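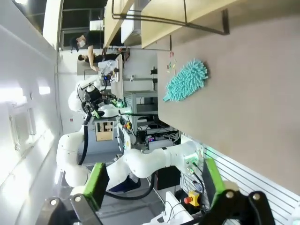 Chapter 14
Dust and Where It Comes From

If you have ever left a bookshelf alone for a month and then run a finger along it, you already know the subject of this chapter. Dust is one of those things we fight all our lives and hardly ever stop to look at – and it does repay a look! A pinch of it from an ordinary bedroom may hold skin flakes, lint, soil from the yard, pollen, and a little salt blown in from a sea you have never visited.

In Chapter 10 we followed sand down the river to the beach at Skarero. Now we turn to much smaller grains, the kind that stay up in the air long after the wind has dropped.
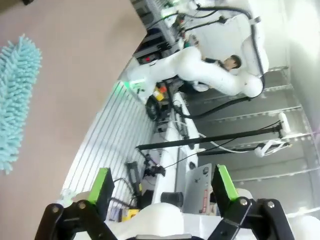 Từ Ellivley
Lecturer in Household Science, Grakov College

We will begin indoors, where you can do most of the work with a lamp, a strip of clear tape, and some patience. Soft cloths and tufted dusters come into it too, and we'll spend a few pages on why fine fibers hold on to dust when a smooth rag only pushes it along (a small electric charge has a good deal to do with it, so you may want to glance back at your notes on static).

After that we go outside, to plowed fields and dry lake beds, and to dust that travels 1000 miles or more before it settles. Keep your tape strips from the first activity. You will need them again on page 409.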